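Moving the allotment water over, finally
2 min read
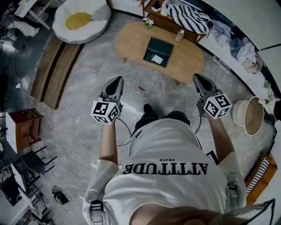 OK quick one as I'm typing this between jobs. Water goes back on at Drurside in April, all being well. The standpipe by the lower gate is new, the other two are the same old ones. Please don't leave hoses screwed on overnight. Last year's bill was for 3000 gallons more than the year before and most of that was one split hose behind the Parisi beds.

Compost. Navitz are delivering again, same price, 15 bags minimum so we club together as usual. Put your name on the sheet in the shed, and write it so a person can read it. Bjarke Baldursdóttir is taking the money this time. Cash or check, no IOUs.

Seed swap went well, thanks to all who came. Far too many zucchini, not enough beans. There's still a shoebox of leftovers on the shelf, mostly lettuce and a few envelopes with no lable at all. Take a chance on those if you like.

Gate code is now 1614. Old one stops working at 3 pm on changeover day, so write it down somewhere that isn't the gate.

Paths: woodchip pile is free to all, wheelbarrow is not free to take home. Still missing one. Green, flat tire.

More next time, incl. the Bevus plots and who is going to mow teh verge.

Recent items
Slugs: what worked, what didn't
Waiting list update
Shed roof quotes are in
Rhubarb to give away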